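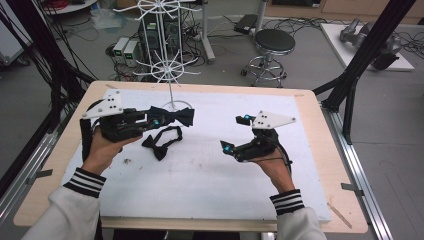
Groups > Stuneletti Players and Singers > Wardrobe > Minutes

Minutes of the Wardrobe and Front Table Meeting, August

Held in the upstairs room at Doherty Hall, starting at half past seven in the evening. The kettle was on from ten past, and thank you to everyone who came early and put the chairs out. Apologies were received from two of the altos and from the whole of the lighting team, who were up ladders downstairs and could be heard throughout.

1. Minutes of the last meeting

These were read and agreed, with one correction. The cummerbunds were said to have gone to the cleaner in Ridon. They had gone to the cleaner next door to the one in Ridon that we used to use, and we were asked to get this right because somebody went to collect them from the wrong shop and had rather a cross conversation. The minutes have been amended and the cummerbunds are home.

2. Bow ties and the rotating rack

This took up the best part of the evening, and it was a very cheerful discussion, so it is set down here at some length.

The white metal rack has been a great success with everybody who has used it. For anyone who hasn't been up to see it, it is the sort of stand you find in a card shop, with a thin pole, a round base and two tiers of wire arms that turn. Before we had it the black bow ties lived in a biscuit tin, and at the spring concert the basses spent the whole of the interval untangling neck straps from one another when they ought to have been drinking their squash.

It was agreed that the bow ties will live on the rack from now on, and that they will be hung up by the neck strap and never by the bow. Hanging them by the bow pulls the fold out of shape, and a bow tie that has gone flat on one side looks sad from the third row. The strap should be opened out into a loop on the table first, so that it goes over the arm in one go. One of our tenors felt strongly that the strap should be fastened before hanging, and one of our baritones felt equally strongly that it should not. After a very good-natured ten minutes we settled on fastened, on the grounds that an open strap slides off as soon as the rack is turned with any enthusiasm.

There was a question about which tier should be used for what. The suggestion was that the upper arms should take the ties adjusted for larger collars and the lower arms the ones for smaller collars, which also happens to suit the younger singers, who can reach the lower arms without a stool. This was thought very sensible and was agreed without a vote.

Bow ties must be put down flat on the white foam board while they are being sorted, and not straight on to the table. The board shows up black fabric beautifully, and more to the point it shows up fluff. It was mentioned that the board itself has picked up a few specks and smudges. A barely damp cloth is all it wants – please, no spray polish, which will only end up on the ties.

Cost of replacement ties: Fundari have quoted us £66 for a further box, delivered. It was felt that we should wait until everything has been hung up and looked over, as there may well be ties lurking in dinner jacket pockets. Would all singers kindly go through their pockets before the next rehearsal.

ACTION: Wardrobe team to write out a short card about hanging the ties and leave it beside the rack.
ACTION: All singers to check pockets.

3. The sorting table

The pale wooden table was praised for its rounded corners by several people who have bruised a hip on the old one. It was agreed to keep it for sorting and small mending only. Tea is to go on the windowsill. We do realise the windowsill is narrow, and anyone who can think of a better place is warmly invited to say so.

4. Front table at the autumn concert

We have sold 27 tickets already, before a single poster has gone up, and this was greeted with applause. The posters are with the printer. There was some talk of taking the rotating rack down to the foyer on the night to display the greetings cards, but it will be wanted upstairs for the ties until everyone is dressed, and the stairs at Doherty Hall are not kind to people carrying awkward things. It was decided to leave it where it is and to borrow a card stand from the library, if they will have us again.

5. Money

The wardrobe fund stands at £446, and the general account at £2428 after the hall hire was paid. We were reminded that the piano tuning falls due next month and comes out of the general account. A proposal to spend a little of the wardrobe fund on proper padded hangers was liked by everyone, and will come back to the next meeting with a price attached.

6. Any other business

A single grey glove has been handed in. It has been put in the top drawer.

The sopranos asked whether they might have a look at new scarves this year, as the present ones have faded to three different blues. Samples would be very welcome, and it was suggested that we look at them under the stage lights before falling in love with anything.

There was a plea for the upstairs window to be shut by whoever leaves last. The latch needs a firm push and then a second one.

The meeting closed at twenty past nine. The next will be in the same room at the same time, and there will be cake, as the second altos have very kindly offered.

Recent from Wardrobe
Getting candle wax out of black trousers
Minutes of the Wardrobe and Front Table Meeting, June
Measuring your collar at home
Lift shares to the Ridon concert

Get our newsletter: rehearsal dates and news from the Stuneletti Players and Singers, sent once a month. You can unsubscribe whenever you like.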